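Search this site
Enter keywords Go

Reading time: 2 min

Minutes, Working Group on Tabletop Manipulation Practice
Morilham, June meeting, opened 2:00 p.m.

1. Previous minutes
Accepted with one correction: in section 4, "reach limit" should read "speed limit."

2. Speed near shared tables
Lestside proposed a tool speed cap of 250 mm/s whenever a person can reach the table without opening a barrier. Wilia asked for a higher cap during unattended runs. Agreed: one cap for all runs until the draft is reissued. Issa to supply stopping distances at 700 mm reach.

3. Cables
Draft wording: "Cables shall be secured so that no loop can enter the gripper's path at any joint angle used in the task." Wilia considered "any joint angle" too broad. Wording kept. Cable routing to be checked by hand before the first run of each shift.

4. Grip force on small items
Force limits to be set per object class: rigid, soft, thin-walled. Issa's log of 401 grasps had 20 stopped on force. Nearly all of these were on round items approached off center. Agreed that a force stop is to be logged as a stop and may not be retried automatically.

5. Layout before a run
Containers and loose items to be placed before the arm is enabled. Hands stay out of the work area while the status light is on, whatever its color.

6. Actions
Lestside: reissue sections 2 and 3.
Issa: stopping distances; object class table.

Closed 3:40 p.m.

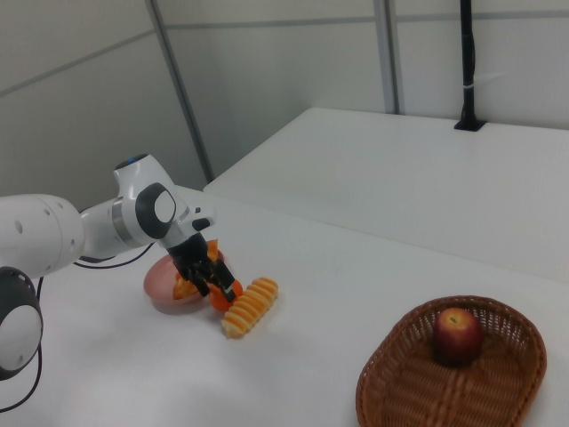 Wilia commented after circulation that item 4 should permit a single retry at reduced force, provided both attempts are logged, and asked for this to be taken first at the next meeting.

Recent items
Draft 1051: Guarding of Shared Tables
Emergency Stop Placement, Revised Notes
Template for Shift Checks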